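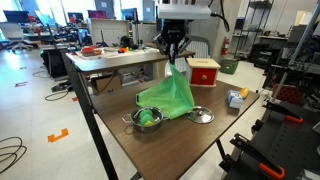 Sorting table, Kastden room: green bag, steel pot and lid, toy corn.

Progress report to the Brunen fund, 16th April

The play kitchen clear-out continues, at the pace you would expect of a job nobody wanted. We have gone through 770 pieces so far and bagged 67 as beyond saving. The original estimate of the whole collection was 2,000, made by someone who had not opened the closet at Matos.

Pots are being matched to lids before anything is packed. This takes longer than planned, as lids have a private life of their own. Milk cartons and vegetables go together under "groceries." The little wooden box with the red drawer has been assigned to three categories and thrown out of two.

Spending stands at $1,169, mostly shelving and bags. The gray table at the back is still the holding area for small toys and looks it. We ask for the Uner delivery to be put off until August, when we expect to have somewhere to put it.

Still open: labels, and a second set of shelves.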